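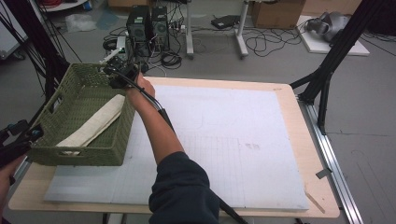 3.2 Containers and folded textiles

Household textiles were stored in open containers of three types: rigid plastic bins, fabric boxes and woven baskets with handle openings. The woven type was included at the request of participants in the Eltitz interviews, several of whom kept napkins, hand towels and small cloths in baskets on open shelving. Baskets differ from bins in two respects relevant to this study. The wall yields slightly under load, so that a tightly filled basket changes shape, and the handle openings expose part of the contents from the side.

Each trial began with a single cloth placed in an otherwise empty container. Three folds were compared: flat quarter fold, roll, and long fold, in which the cloth is brought into a narrow strip and laid down without further creasing. The long fold is quick to make but holds its shape poorly. Its ends behave differently, one often remaining square while the other opens into soft creases, and the strip tends to settle along the diagonal of a rectangular container, where the available length is greatest (Figure 4).

Figure 4. Long-folded cream cloth lying diagonally in an olive-green woven basket. The basket has a handle opening in the left wall and a narrower one in the near wall, through which a small part of the cloth is visible.

Diagonal placement has a cost. A strip lying corner to corner divides the floor of the container into two triangular areas, neither of which accepts a quarter-folded item of ordinary size without overlap. Tsang and Orkham reported a similar effect for scarves in shallow drawers, although their drawers had no side openings and the loss of space was smaller. In our data, which comprise 1,022 placements coded by Dilek Soylu and a second rater, long-folded cloths were moved again before the next item was added in some 700 cases. The usual correction was to push the strip against one of the longer walls – less often, it was lifted out and refolded.

Container orientation was left free. Participants could turn the basket on the table to suit their reach, and the angle was not corrected between placements. Sessions at the Cadinwood site in October followed the same procedure, except that the fabric boxes were replaced after two of them lost their stiffening panels. Placements made in the damaged boxes were excluded from the comparison of wall types but retained in the analysis of folds.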